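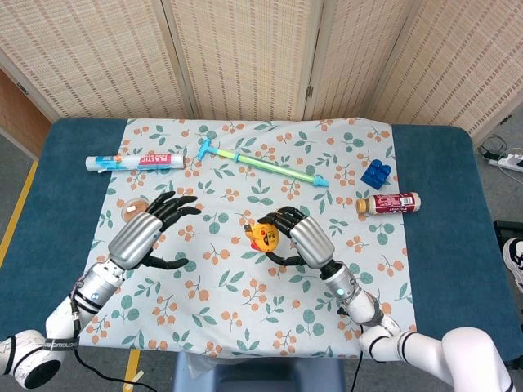 Saturday morning with two arms and a tablecloth

Last updated: Saturday, January 10, 2026

I get asked a lot what looking after the two-armed cell is like, and my answer is that it's the best part of the job! Running it is fun. Getting it ready to run is where you learn how it thinks.

Our cell goes by Fadia (the name came with the first config file and stuck). White arms, black fingers, a table out front and a folding screen behind to keep the background plain. I start at the shoulders and work outward, same order every time: mounting bolts, then cables, then the joints one by one, then the hands. The cables get the longest look. They hang under the arms, and after a few weeks of reaching they like to creep toward the elbow joints, so I run each arm slowly to its far corner and watch how much slack is left.

Then the hands, which I could fuss with all day. In December the right thumb started closing a hair late. Didier Marty and I went through the logs and found it had been drifting for 154 cycles before either of us noticed - a tiny offset, just enough to let small things roll out of the grip. We re-zeroed it, ran the finger routine twice, and I've checked the thumb first ever since.

My favorite test is still the little yellow toy. It's small, it has an awkward shape to hold, and the thumb has to come in underneath to hold it. If the right hand can manage that, I move on to the bigger stuff: the blue building block, the water pump gun, the roll, the little bottle with the gold cap. The bottle goes down on its side, cap to the left.

The cloth matters more than you'd think. We use the one with orange berries and teal leaves over the padded top, and I smooth it by hand before every session, because a wrinkle under a fingertip can read as contact. I also walk the yellow tape on the floor and press down any corner that has lifted.

Shoulder covers come off next weekend. Didier wants to try a new grease, I want to leave well enough alone, so we'll probably do one arm each and compare. I'll post the torque plots if they're worth looking at.

Get new posts by email. We use cookies to remember your settings.

Contact | Copyright Nurnoretti Workshop Blog | Back to top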